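Speaker notes, members' talk at the Hindari shared workshop, 7.30 pm
Teaching a home-built arm to tidy a jewellery box
Faizal Nugroho

Slide 1. Title
Say hello. Check the back row can hear. Thank Miroslava for the projector and don't mention the last projector.

Slide 2. Why
I wanted an arm that could put small things into a box. Zlatko asked why I didn't put them in myself. I have had since October to think of an answer and this talk is what I have instead.
The arm lives on the end bench, under the Granström lamp. Please stop hanging coats on it.

Slide 3. What went wrong first
Version one was all code. I measured the box, measured a ring, typed in the positions. It worked until somebody leaned on the bench. I spent 8 evenings on this. Pause here, people like to do the sum.
Version two was a joystick. Ilham drove it for an hour and managed three pick-ups, one of them his own sleeve.

Slide 4. Doing it by hand
So now we show it. You hold a gripper, do the job yourself, and the arm learns from the recordings. Syafiqah had been saying this since version one. She is in the second row and will be saying it again at questions.
We do it at home, on the bed, with real clutter. The workshop bench was too tidy, a sentence I never expected to write about our bench.
Two grippers, one in each hand. Slow closing. If you snatch, the arm learns to snatch.

Slide 5. The awkward objects
Rings and brooches: small, shiny, hard to get hold of by the edge. Go in from above.
Bracelets: lift one end and the rest follows when it feels like it.
Chains: I have no advice about chains.
Watch straps: they like to lie over the rim of the box. Leave them there for some runs, the arm has to meet one sooner or later.
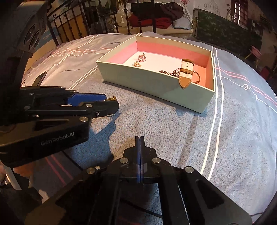 Keep the pads clean as well. A greasy pad lets go of gold very quietly, and you find out later with your foot.

Slide 6. Numbers
70 runs recorded, 48 kept. The rest were thrown out for dropping things, for stopping to answer the door, or for me talking to the bracelet.
If asked what it all cost, say "less than a Storkon kit" and move to the next slide.

Slide 7. Where it is now
The arm gets a ring into the box on a good day. Friday was a good day. Play the clip, with the sound off.

Slide 8. Help wanted
Need: people with patience, more small objects, one spare power supply. Sign-up sheet is by the kettle. Nothing with sentimental value, please.
Questions. Zlatko first, he'll only shout.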